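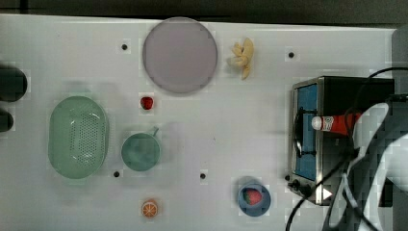
Last edited by quietladle on September 25, 2024

Play kitchen: how much is too much?

quietladle
Posts: 859

Second round of sorting the play food. First round was in March and ended with me giving away one plastic pea pod and feeling like a monster about it. Everything has come out onto the white table again, and my question for the board is what a four-year-old really cooks with, as opposed to what a four-year-old screams about when you pick it up.

Current position: the colander stays. The big plate stays. The toaster oven stays, and so does the ketchup on top of it, which is where ketchup lives in this household, lying down, like a cat. I am less sure about the fruit. There's a strawberry in the blue bowl and another one out on its own by the plate, and I'd like to retire at least one of them before they form a union.

Budget for replacements is small. Opinions welcome, including rude ones.

brothfield
Posts: 117

You can't retire a strawberry. Strawberries are currency. Mine pays for everything with them and gives change in peas.

I'd lose the banana. It's permanently peeled. What is a kid supposed to do with a banana that arrives already peeled? The peeling was the whole job.

Marin Vidmar
Posts: 506

Strong disagree on the banana. We had the Wirnimer one with the peel that comes off, and the peel came off once, went under the radiator, and I have owned a naked banana for two years. A peel that stays put is a feature.

Agree the ketchup should stay. Move it off the oven, though. My son would have it inside in under a minute and then we'd all be eating baked ketchup till bedtime.

quietladle

Baked ketchup is already on the menu. It comes with a side of colander.

brothfield

Fine, banana stays, I'm outvoted by a radiator. What's the orange slice for? I only ask because ours never got served to anyone. It's garnish, and preschoolers don't garnish.

teaspoon_ed
Posts: 5

Long time reader. Ours garnishes. Every mug of pretend coffee gets an orange slice on the rim and you have to say it's delicious or she starts over. Also is that plate gray or purple? My wife and I have been at this since lunch.

quietladle

Lavender. The listing said "stone." I'm not reopening it.

Marin Vidmar

It's gray.

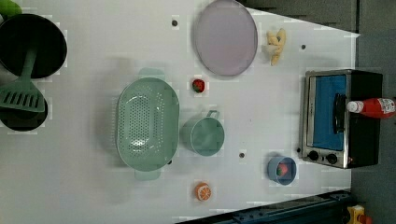 quietladle

Pans, then, which I should have brought up first because they take up the most room. The set I got from Dervishi had more cookware than my real kitchen, and it nests in the box in exactly one order that I've never found again. My plan was to keep a single pan, but she wants one for soup and one for "the other soup," and there's no arguing with a professional. The slotted spatula is sprawled across both of them here, and it's the only utensil anybody fights over, so it will outlive us all. It's also useless for soup of either kind. I've mentioned this to the chef and been asked to leave.

brothfield

Keep one pan, hide the other for a month. If she asks for it by name it comes back. That's how I got rid of the waffle iron.

Marin Vidmar

I did the hiding thing with a saucepan and got found out on day two. She'd been checking. I'd keep both pans and drop the mug, personally. A single mug means a single guest, and someone always ends up drinking out of a bowl.

teaspoon_ed

Please don't drop the mug, where would the orange go

quietladle

The mug's safe, Ed. It matches the colander closely enough that I can claim I have a color scheme.

brothfield

So the total you've decided to get rid of is what?

quietladle

I'm looking hard at one of the strawberries.

Marin Vidmar

Which one?

quietladle

The one not in the bowl. The one in the bowl has clearly made arrangements.

brothfield

Post when it's done. I give it till the weekend before you buy a third.

Related threads
Vindoleo wooden bread: does the slice ever stick back on?
Drosaveo storage bins, lids sold separately (again)
Washing play food in the dishwasher, a cautionary tale
Wanted: one pea pod, plastic, sentimental reasons
Toy toaster ovens and where to put them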